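**Plerncombe, Feb 23, 2020** - Wakatero today announced the start of a program to record everyday handling tasks as training examples for its learning system, Brultis. The recordings are being made at the company's Plerncombe site and will continue into June.

Brultis is the software that Wakatero intends to use to guide two-armed machines through ordinary work with ordinary objects. It is not given a written set of instructions for each job. It is shown the job, carried out many times by trained operators, and it learns from the record of what the cameras saw and how the arms moved. The quality of that record therefore decides much of what the system can later do, and the company has chosen to put most of this year's effort into it.

The program will be carried out with Magaña, which is supplying operators, work areas and the daily schedule. Wakatero is responsible for the equipment, the recording software and the review of the finished material. The two firms worked together on a smaller trial last year, and the procedures now in use were written at the end of that trial.

**Scope of the program**

The first phase calls for 2,000 accepted examples spread over 15 tasks. A task is defined by its starting arrangement, its goal and the conditions under which it is counted as complete. Operators are told what must be achieved and are left to choose their own grip, speed and order of movement within the safety limits. The company considers this variety useful. Earlier material, in which each operator copied a single approved motion, produced a system that did well only when objects were set down exactly as they had been in training.

Nine operators have completed instruction. Each one begins with practice runs that are kept apart from the main collection, and moves on to recorded work once a reviewer has approved the practice material. Sessions are short, with a rest period between them, and an operator may stop a run at any point without giving a reason.

Of the 2,000 examples planned, 800 will be set aside for cloth, cable and other soft or flexible items. These remain among the harder subjects for a learning system. A rigid part keeps its shape when it is picked up, but fabric and cable take a new shape with every touch, and two runs of the same task will seldom look alike.

**How examples are recorded**

Recordings combine views taken close to the grippers with a wider view from head height. The near views show contact between the fingers and the object in detail. The wider view shows where the arms are in relation to each other and to the work. The views are stored with matching time marks so that a reviewer can step through them side by side.

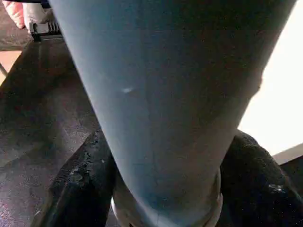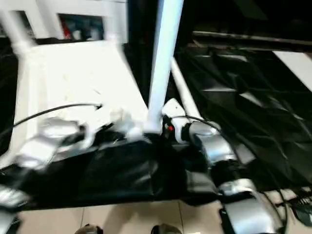
Every run is then checked by a reviewer who did not take part in it. The reviewer marks the start and end of the task, notes any pause or second attempt, and decides whether the run meets the written conditions. Runs that do not meet them are kept in a separate group. Wakatero has found that a failed grasp followed by a good recovery can teach the system a great deal, and material of this kind will be labeled and used where it is suitable.

Blur, glare and partly hidden objects are not grounds for rejection. A machine at work will meet all of these, and a collection made up only of clear, still views would prepare it poorly. A run is rejected on image quality only when a camera has stopped, or when the time marks no longer agree.

**Privacy and access**

Operators have agreed in writing to the recording of their sessions. Sound is not recorded. Any view in which a face appears is withheld until the face has been removed, and names are not stored with the material. Magaña holds the operator schedule - Wakatero's reviewers work from run numbers alone.

**Next steps**

Training on the first accepted examples will begin while collection is still under way, so that weak points can be found early and the list of tasks adjusted. The companies expect to replace some tasks during the program and will publish the revised list with the first results. Wakatero also plans to make part of the collection available to outside research groups, under terms to be set out in June.

Requests for further information, including requests to visit the Plerncombe site, may be sent in writing to the Wakatero press office. Visits take place outside recording hours and must be arranged in advance.

**About Wakatero**

Wakatero develops learning software for two-armed machines. Its work includes the Brultis system and the recording tools used to train it.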